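Sorting and Repacking a Shared Storage Room
Project report, Ankit Goel
Household and Facilities Studies, second-year practical

1. Background

The storage room at Drosia, the student residence on the north side of campus, is used by 45 residents. It had not been cleared since the building opened. People left boxes there when they moved out, and new residents put their own things in front of them. By February the back wall could not be reached, and the residence office asked our course if a group would take it on as a practical project.

My part was the small loose items: tags, labels, paper strips, rings, bulbs and other things that do not stack. Two other students handled furniture and clothing and have written their own reports.

2. Aim

The aim was to find out if a simple labeling system would let a resident find a small item without opening more than one container. I also wanted to know how long the sorting would take for one person, so that the office could plan to repeat it.

3. Materials and budget

The office gave the whole group $600. Most of it went on shelving from Rastogi, a local supplier that delivers flat and leaves the assembly to you. The shelves took an afternoon to put up. One upright was bent and had to be exchanged, and this cost us four days.

For containers I used stacking trays from Fonduvine. They come in two depths. I ordered mostly the shallow ones and this was a mistake, as anything rounder than an egg stops the next tray from sitting flat. I later swapped half of them for the deep kind. Labels were plain white card tags with a colored border, tied on with string.

4. Method

Everything small was carried to the hall and put on sheets on the floor. I sorted first by what the item was made of and then by what it was used for. Sorting by material is quick but not much help to anyone looking for something, so the second pass mattered more. Each item was written in a notebook with its tray number. The notebook was copied to a spreadsheet at the end of each session.

Items with a name on them were set aside and the owners were emailed. They had two weeks to answer. Items with no name and no clear use went to a separate tray marked "ask."

5. Results

The final list has 828 entries. The office had guessed 2,000, so the room was less full than it looked - much of the space was taken by empty boxes.

In the test, residents were given the name of an item and asked to find it. Most went to the right tray first. The failures were nearly all in two groups, paper goods and round items. Paper strips had been split between "tape" and "packaging," and people looked in whichever one they thought of first.
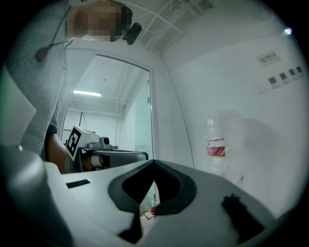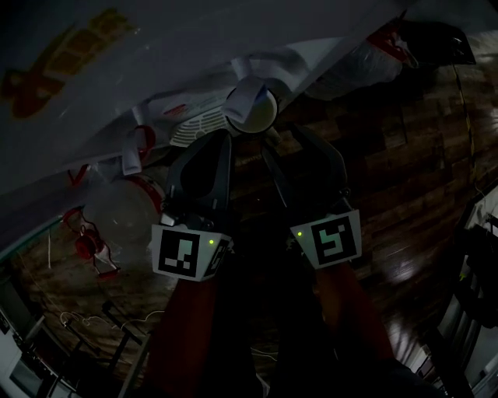
Tag color was the other weak point in the system. I had used borders to show the type of item, with red for anything that should not be thrown away without asking. A red-outlined white tag, like the one on the floor in the first picture, is easy to spot at a distance, but once it comes off its item it says nothing about where it belongs. In the second version I wrote the tray number on both sides of every tag and tied it with a double knot.

6. Discussion

The two-pass sort worked and I would keep it. I would not use material as the first step again for paper, and would put all paper strips in one tray from the start. Round items need deep trays with a folded cloth in the bottom.

My time estimates were poor. I had planned one session per shelf and needed nearly two. Writing up the notebook was slower than the sorting itself, and typing straight into the spreadsheet would have saved an evening each week.

The office has asked if the same list could be used at Wistance, the smaller residence across the road. The tray numbers would have to change, but the categories should carry over. A copy of the spreadsheet and the blank tag sheet is kept with the key to the room.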